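I started in order packing at Tromavbridge when it was eight of us around two long tables and a radio that only got one station. We ship pet stuff, mostly cat and dog toys, plus those little gift bundles people send when a friend gets a puppy. On a decent day back then we'd get 500 orders out the door and go home with paper cuts up to the elbow. In October, right before the holiday rush, we passed 1000 for the first time, and my arms were fine!

So yes, we have robots now. Everybody at my sister's barbecue wanted to know if I was scared for my job, and I never know how to answer that at a barbecue. Nobody on my shift got let go. But Marites moved over to returns, and she didn't exactly ask to, and I still miss her across the table (she hums, it's a whole thing). Jonalyn went the other way and took the training course, and now she's the one who gets called when a cell stops and the light goes amber. 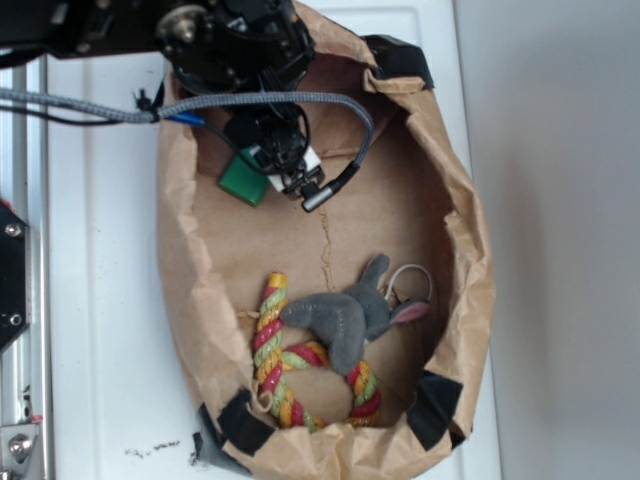

What I do all day has changed more than I expected. I used to pack, and now I mostly check and fix. The cells take the easy, repeat orders and I get the odd ones, like the birdcage with the bent corner or the customer who wants a handwritten note for a rabbit. I also do a lot of prep, and prep is a real job, let me tell you. A person packing a bag just holds it open with one hand without thinking. The arm has its work cut out inside a floppy paper one, so you get black tape on the rim, and I've gotten weirdly picky about how a strip goes on. Soft toys are their own headache too. Take a plush mouse with a string tail lying on top of a rope toy. I look at that and see two things, but I can see how a gripper might have opinions about the string.

My hands are happier and my head is more tired, that's the short version. Packing let me daydream. Watching doesn't — you have to stay half alert for hours, and by three in the afternoon I'm reading the same order slip twice. I brought it up with Vicente, our shift lead, and he started swapping us between checking and hand packing every couple of hours. Huge difference. I wish we'd done it from the first week.

The pay bump for the people who took the course was real but small, and Maricel thinks it should go to everyone who works next to the cells. I'm with her on that one. We're supposed to hear back before the new schedule comes out, so I'll post again when I know something.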